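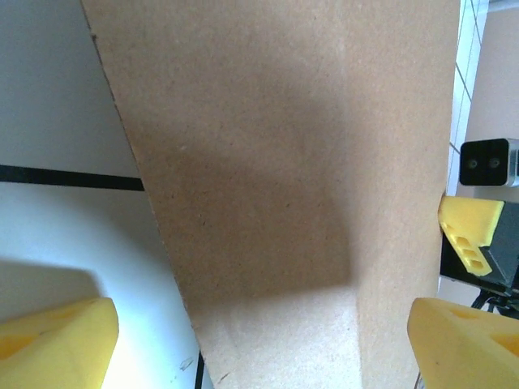 A sheet of cut cardboard on a white tabletop.

Larkano Street Community Garden
Minutes of the December members' meeting

The meeting opened at 6:40 p.m. in the back room of the library, a little behind time as the tea urn was slow to come up. Naa Osei was in the chair and Neema Kariuki took the minutes. There were 19 members present, and apologies were read out from the Hao family, who are traveling and send their good wishes to everyone (and their thanks for the squash).

Minutes of the last meeting
Read and accepted, with one correction. The bed that was moved to the north fence was bed 20, the one with the rhubarb, and not bed 12 as written. Neema said she was sorry for the mix-up and has changed the plot map to match.

Water
Naa gave a long and very welcome report on the water. The city has agreed to leave our line on until the first hard freeze, so anyone with kale or leeks still in the ground can carry on as usual. The old tap by the gate drips all night and has been doing so since summer. A plumber from Gradia came out to look and thinks the whole fitting should be replaced. Several members wondered if a new washer might do the job for now, and there was a good deal of friendly back and forth on this. It was agreed to ask for a written price on the full repair and bring it to the next meeting.

Money
The balance stands a little above $4,000 after the fall plant sale, our best one yet, and warm thanks went round to all who baked, potted, hauled, and stood out in that wind. Plot fees will stay as they are for another year. Neema reminded us that two plots still owe for this season and she will have a quiet word with both.

Winter mulch
We had planned to lay cardboard under wood chips on the main path, as we did along the berry row. A member asked if leaves alone would be enough, and after hearing how the bindweed came up through the leaves last spring, most felt that cardboard was worth the trouble. Plain brown sheets only, please, with all tape and labels pulled off before they come to the shed. Overlap the edges by a hand's width. The chips are promised for the second half of the month and will be dumped by the side gate, so kindly don't park there.

Seed order
The Zernisau catalog has come and was passed around, slowly, with much folding down of corners. Anyone wanting to join the group order should put their list in the shed mailbox before the holidays. Naa is keen to try the yellow pole beans again - last year's were planted far too early and she takes the blame.

Other business
The wheelbarrow with the green handles is still missing. If it is at your house, just bring it back, and there will be no questions asked.

The potluck will follow the next meeting. Sign-up sheet is on the shed door, and we are short on main dishes.

Meeting closed at 8:05 p.m.

Minutes taken by Neema Kariuki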